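**ravn_47** : Panne du jour sur le bras ! La pince se ferme, le poignet recule, et le logiciel Standar annonce « objet saisi » à vide. 2 fois de suite, au même endroit !

**pleltora** : Seuil de couple trop bas, non ?

**ravn_47** : Pas d'accord, je suis à 79 % et ça marche super bien sur la table.

**stendgate** : Moi je regarderais le calibrage du poignet. Tu vises quoi ?

**ravn_47** : La peau de banane, sur le devant des WC, couvercle fermé :
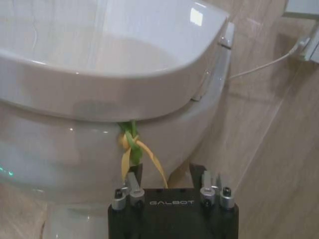
## Réponses suivantes

**pleltora** : Je maintiens, le couple ! Mais coupe le bras avant d'approcher les doigts.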